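Extended Warranties and Protection Plans: Your Questions
Last updated 5/15/23

The store wants you to buy a protection plan. We'd like you to read it first. These are the questions readers of the Trirkside household money pages send us most.

Is a protection plan the same as a warranty?
No. A warranty comes with the product and costs you nothing extra. A protection plan is a separate contract you pay for, usually run by a company you have never heard of. The salesperson may use the two words as if they meant the same thing. Ask which one is being discussed.

Are the plans worth the money?
Usually not, in our view. We asked readers to send in their plan paperwork last August and got 1,034 replies. Only 44 of those readers had ever been paid on a claim. That is a self-picked group and proves very little on its own, but we have yet to see a seller publish anything better.

What about plans on furniture and small home goods?
These are the ones we like least. A coat rack has no motor and no circuit board, so think hard about what could go wrong with it that the plan would pay for. Most furniture plans leave out scratches, wobble, fading and anything called "gradual." What remains is a short list. 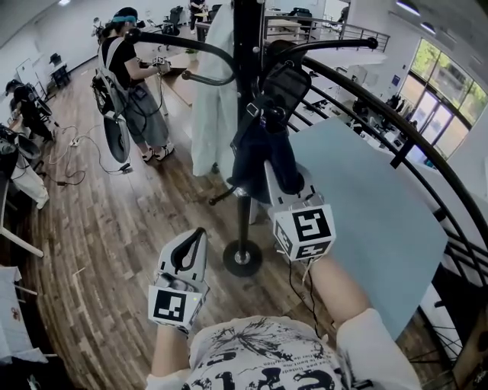 A black freestanding coat rack with a round weighted base.

The brochure says "full coverage." Can I rely on that?
Rely on the contract. The Brurance home plan brochure says "full coverage" on the front, and the terms inside run to 20 exclusions. Hauser uses "total care," and we could not find those words defined anywhere in its terms. If a promise is in the brochure and missing from the contract, assume you won't get it.

Do I have to decide at the register?
You'll be told so. Many plans can be added later, though – ask for the deadline in writing and take the terms home. A seller who won't let you read them has told you enough.

Can I cancel?
Often, yes, and early is better. Look for the refund section and check for a "processing fee." Sturkis takes its fee out of the refund, which on a cheap item can leave you with pocket change. Send the cancellation in writing and keep a copy.

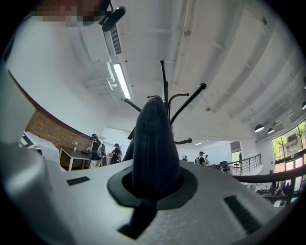
Does my credit card already cover this?
It might. Some cards add time to the maker's warranty when you pay for the whole purchase with the card. Call the number on the back and ask for the benefits guide, then check which items are left out.

My claim was turned down. What now?
Ask for the reason in writing, along with the exact line of the contract they are using. Then read that line yourself. We have seen claims refused under a clause that covered some other kind of product. If the answer still looks wrong, complain to your state consumer office.

Do you earn money from any of these companies?
No. We don't sell plans or take commissions on them – and you should ask the same question of any site that calls one "the best."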